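Progress report to the Plevon Small Grants panel
From: Beril Dursun, Punstead Toy Library
July 22, 2023

Hello all,

I promised you something more readable than the February spreadsheet, so I've made myself a big mug of tea and I'm just going to tell you how it's all going. The money side is on the separate sheet, but the short version is that the play kitchen is up, it's being used, and we still have a bit left over!

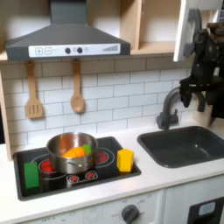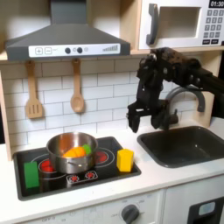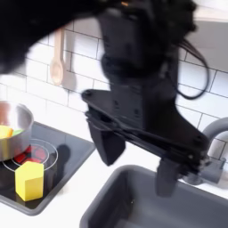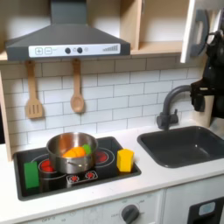
The grant was £1,000 and the kitchen was always going to be the big item in it. I looked at two others before settling on this one (Tapia do a lovely corner unit, but it was over budget before delivery and the doors felt flimsy to me). What sold it to me was how much there is to do at the wall as well as down on the worktop. The spoon hangs against the tiles where a small person can get at it, and I can't tell you how many arguments it has started, so I've put a second one on the shopping list. The pan is stainless steel, like a real one, and makes a splendid noise. In the last picture it's got the orange carrot in it, green top and all, and carrot soup is pretty much the only dish on our menu at the moment. Peas have been requested. I'm holding out for wooden ones, as the felt ones we had before went grey in a month.

Putting it together took me two evenings and most of a packet of biscuits. The instructions were fine until the hood, where they skip a step (it's the bit where you line up the chimney before tightening anything, and of course I tightened everything first). I've written the missing step on the sheet in biro and put it in the blue folder for whoever has to take the thing apart one day.

Now, numbers, as I know you need them. We have 73 families signed up, which is up 13 on February, and 54 of them have been in at least once this term. The kitchen stays with us and doesn't go out on loan, but the baskets of play food and pans do, and they've gone out far more than the jigsaws. I've started keeping two baskets back so that there's always something left to cook with on a Saturday-type morning when we're packed. I'd like to get to four.

A few niggles. Cupboard doors get left hanging open and then walked into, so I'm pricing up some soft catches. Nornon have quoted for them and I'm waiting to hear about postage. Pale worktops show every felt-tip mark going, and I've moved the drawing table to the other end of the room, which has helped a lot. And we're short of lids. I don't know where lids go.

Still to do before the autumn: the second spoon, the catches, more food (anything that isn't a carrot), and a low stool so that grown-ups can sit and be served without wrecking their knees. I'd also like to laminate the basket lists, because the paper ones come back chewed.

If it's all right with you I'd like to move what's left of the shelving money over to play food. It's a small amount and the line is marked on the sheet. Could you let me know by email either way? And do come and see us if you're passing through Punstead, there's always soup on.

With thanks and best wishes,
Beril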